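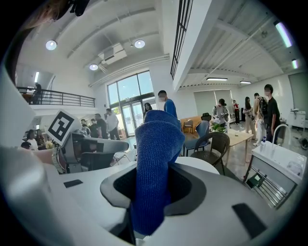

3 Mar 2023
Shared workshop, Gristham
Entry by Noémi Kovács
Subject: hand-held grippers, second pair; cloth work

Purpose of the session. To establish whether the second pair of grippers may be released to members for general use, and to record any changes required to the shells or the firmware before the next print run.

Build state. Both shells are from the Szénási drawings, revision 4, printed in white and sanded by hand at the seams. The marker cubes were refitted on Wednesday with longer screws. The cube on the right unit had previously worked loose after 180 cycles, and members are reminded that a loose cube makes the whole recording worthless, however good the grip. The controller is the Fokside board used in the first pair. The baud rate setting has not been altered.

Work piece. Blue microfibre cloth. It was agreed in advance that rigid items would be left for a later date, as the first pair handled those without complaint and would tell us little.

Procedure. The operator works standing at the round white table, one gripper in each hand. The cloth is picked up, raised clear of the table top and passed across, then set down and spread. 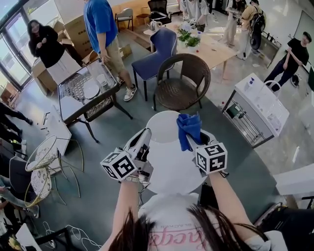

The operator is asked to keep both cubes facing outwards throughout and to close the jaws fully before lifting. A partial close puts the load on the tips, where the pads are thinnest.

Observations.
Trigger return on the left unit is slower than on the right. The spring is from the old stock and should be exchanged for the Gasodden type.
Cables at the wrist require a proper clip. Tape is not acceptable as a permanent measure.
The rim of the opening should be given a larger radius in the next revision. Cloth can be drawn into it when bunched.

Endurance. The bench target remains 2000 open and close cycles per unit, with an inspection of the pads at 1000. Neither unit is to be lent out until this has been completed and signed for in the equipment book.

Actions.
N.K. to order springs and cable clips.
N.K. to amend the rim on the drawing and issue it as revision 5.
Charging leads to be returned to the labelled drawer after use. Two were missing again this morning.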